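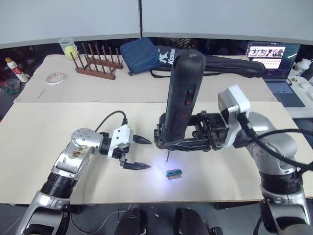
Zilham Automation Support
Ticket: Cell 5, right arm, screwdriving station
Reported by: Gudrun Sandberg, Vuvgate assembly
Assigned to: Kjell Lindholm
Priority: 3
Status: Closed

Description of fault

The right arm of Cell 5 does not seat the screwdriver bit reliably when working on the teal connector blocks. The bit meets the screw head off center, and the program stops with a position error. The operator on shift has been restarting the cycle by hand. The left arm is not affected. The fault was first noted in February, following the exchange of the right gripper fingers.

Log

08:40 – Ticket received. The station was requested to stop production on Cell 5 and to leave the program loaded. Confirmed by G. Sandberg.

09:15 – K. Lindholm on site. Both arms inspected at reduced speed. No unusual noise from the joints. Cable on the right wrist checked through the full range of movement; it does not pull tight at any taught point.

09:50 – Tool center point of the right arm checked against the reference pin. Deviation of 3 mm at the bit tip. The stored value dates from before the finger exchange and was not updated at that time.

10:20 – Screwdriver removed from the gripper and placed back by the operator in the usual manner. Tip position measured again and found to differ from the previous reading. The measurement was repeated 5 times with different results. The tool is therefore not being held at the same height or angle from one loading to the next.

10:45 – Finger pads examined. The replacement pads are flat. The drawing held by Rusu, who supplied the original set, calls for a shallow groove to locate the tool body. Wrong part fitted. Parts store informed.

11:30 – Grooved pads located in the Bultness store and sent over by internal transport.

13:10 – Grooved pads fitted. Fastening screws tightened to the value in the cell manual. Grip force left unchanged.

13:35 – Tool center point taught again with the screwdriver clamped. New value stored under tool number 17. The old entry was kept as a backup copy and marked as not for use.

14:05 – Dry run with no block in place. No errors.

14:20 – Test run started with production blocks, 200 cycles, driver active. One stop at cycle 17. The block had not been pushed fully into position by the operator. Cycle resumed without adjustment.

16:30 – Test run complete. No further stops. Cell returned to production with the agreement of L. Engström, shift lead.

Cause

Incorrect finger pads were fitted during the February exchange, and the tool center point was not taught again after the work.

Follow-up

The flat pads are to be removed from the Cell 5 spares drawer and given a separate part number. Responsible: Vilgot Westerberg.

The finger exchange procedure is to be amended so that the tool center point check is a signed step – at present it appears only as a note on the last page. Responsible: Kjell Lindholm.

Cells 3 and 4 use the same gripper type. Their pads are to be checked at the next planned stop.

Comment from G. Sandberg: Operators have been informed that the screwdriver must be pressed against the stop before the gripper is closed. Please confirm whether this also applies to the night shift program.

Reply from K. Lindholm: Confirmed. Both programs use the same tool entry.

Ticket closed by Sixten Wikström.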